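How many demos before the cushion task stops being hopeless?

Posted May 13, 2021 in Data & Teleop

Wuruta
I've recorded 40 runs of our two-armed robot picking cushions up off a living room floor. The policy trained on them reaches out with great confidence and closes its fingers on air. Do I need more runs, or better ones?

Prernard
More. We did 1,297.

Suleiman Bashir
Prernard isn't wrong, but before you give up your evenings, look at how alike your 40 are. If the cushions start in the same spot every time, you have one run and 39 copies of it. Move them. Lean one on the sofa, drop one flat, swap the colors. Change the lamps too, if the floor is shiny. Mine once learned to reach for the reflection of a bulb, and looked very pleased about it.

Throw out any run where you fumbled and then sat thinking — the model will learn to sit and think. I'd get to 100 varied ones and retrain before recording any more.

A start position from my own set, gray cushion in front and pink one leaning behind:

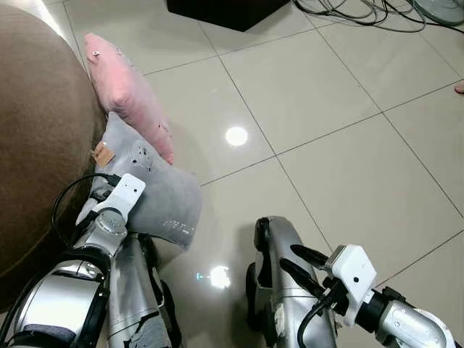 Page 1 of 2

I leave the cables on the floor as well. Your robot will meet cables.

Isah
Same problem here with towels. Check that your camera and arm timestamps line up. Mine didn't, and I blamed the towels until September.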